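Hidby Shared Kitchen: progress report to the Narnholm Fund, July

The kitchen has been open for 26 weeks, three of them without hot water. The plumbing is fixed and the plumber has been paid, in that order, on his second invoice. The first went to Aledthorpe, where they filed it.

Bookings are ahead of plan. We have 62 registered users, mostly home bakers and two rival makers of hot sauce who have asked not to be scheduled back to back. Mornings fill first. The 2 p.m. slot remains unloved, and cutting the price has only made people suspicious of it.
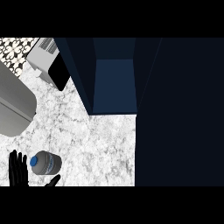
Income from hourly fees came to $3253, a little under forecast. Most of the gap is the discount we gave during the hot water business – the rest is one user who pays in installments and, occasionally, in rye bread. The bread is not included in the figure.

The labeling class ran twice. Turnout was good the first time and very good the second, when we put the word "free" on the flyer. It had been free before.

Still to do: the county inspection, a lock for the dry store, and the move to the Choi booking system, which was due in spring. We are keeping the paper diary going until then. We request that the final payment be released on the usual schedule.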